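Morndale Makers Board > Sewing and Mending > Boxed corners or darts for a drawstring bag?

bobbinrattler
Posted in August, original poster

Hi all! I've caught the drawstring bag bug in a big way and I need opinions. I started with one for my clothes pegs, then one for the good scissors, and now I can't walk past a remnant bin without doing sums in my head. My favourite so far is a plain lined one with a double cord, made from an old doona cover, and I love it far more than a bag deserves!

My question is about the bottom. I've been boxing the corners, 3 cm each side, and it gives a lovely flat base that stands up by itself. But the lining always bunches a bit where the two corners meet, and I wondered if darts would sit smoother. What does everyone do? Fabric is mostly quilting cotton, washed first at 90 (I know, I know, but my first one shrank and I'm never going through that again).

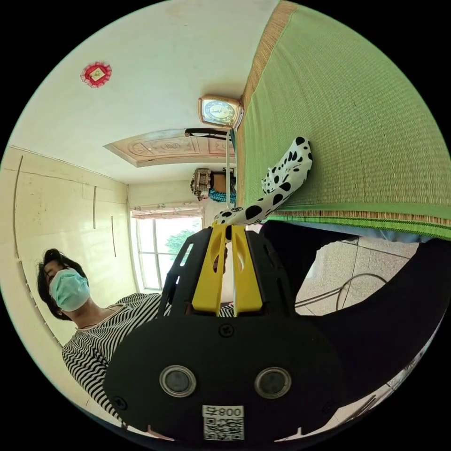 seam_allowance_sue
Boxed, every single time. Darts on a small bag are fiddly and you end up with a pointy bottom like a sad balloon. If your lining is bunching, it's too big. Cut it a whisker narrower than the outer - a few millimetres is plenty - and it'll settle right in. Also, 90 is a crime against cotton, sorry.

tidewrack
Going to disagree with Sue, cheerfully. Darts are great if you do four small ones instead of two big ones. You get a rounded base that looks much more finished, and there's no thick lump of seam at each side. I've made 12 of them for Christmas presents over the years and only the first was a sad balloon.

bobbinrattler
Ooh, four small ones! I hadn't thought of that at all. And Sue, I'll try the narrower lining tonight. I've been cutting both pieces together to save time, so that's probably my whole problem right there.

hemline_harry
While you're at it, grade your seams. Trim the lining allowance down shorter than the outer one and the bulk at the corners just about disappears. I did this on a shoe bag last winter and was so pleased with it I turned it inside out to show the neighbours.

Now the cord. What's everyone using? I bought the cheap polyester stuff and it slips open the second you put any weight in the bag.

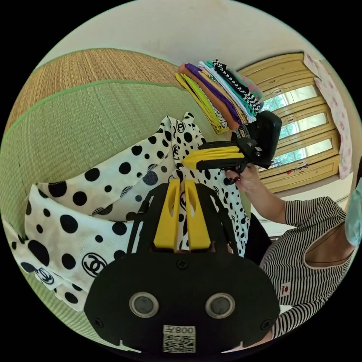 quiltsandcrumbs
Cotton cord, Harry, the braided sort and not the twisted. Twisted cord unravels at the ends no matter how you knot it. There's a haberdashery on Turnard Street that sells it off the roll in heaps of colours, and they'll cut you any length you ask for. I came home with a mustard one that has no business being as gorgeous as it is.

tidewrack
Seconding cotton. Or make your own from the same fabric! Cut a strip four times the finished width, fold both edges to the middle, fold again, and topstitch. It grips beautifully because it's cotton on cotton.

seam_allowance_sue
Too stiff for a small bag, in my opinion. It won't gather properly and you get a gaping hole at the top. Lovely on a big laundry bag, though, I'll give you that.

tidewrack
Depends on the fabric! Lawn gathers like a dream. I wouldn't try it in canvas.

bobbinrattler
I have some lawn! It's a Babalola print, tiny leaves on cream, and I've been hoarding it for ages because I was scared to cut it. Maybe this is its moment. I'll make the tie from the same piece and see which of you is right :)

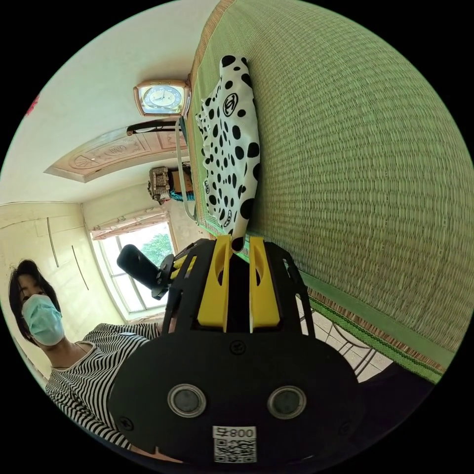

lurkingwithpins
Do you need to interface quilting cotton for a bag like this?

hemline_harry
Only if you want it to stand up stiffly when it's empty. A light iron-on on the outer fabric is enough, and stop it just short of the casing or the top won't pull closed.

lurkingwithpins
Thank you! I've had a packet of it in the drawer for years and never been game to open it.

quiltsandcrumbs
Open it! Test on a scrap first, with a damp cloth over the top, and press straight down. If you slide the iron around you'll get wrinkles that never come out.

seam_allowance_sue
One more for the original poster. Backstitch at both sides of the casing opening, twice. It's where every bag I've ever mended gave out.

bobbinrattler
Noted, and thank you all so much! Plan is one boxed bag with a skinny lining and one with four darts, same size, same thread (I've got 600 metres of cream Ultent to get through, so no shortage there). Lawn goes on the cutting mat after tea. I'll report back when they're both done - unless I ruin the leaves, in which case I'm changing my user name.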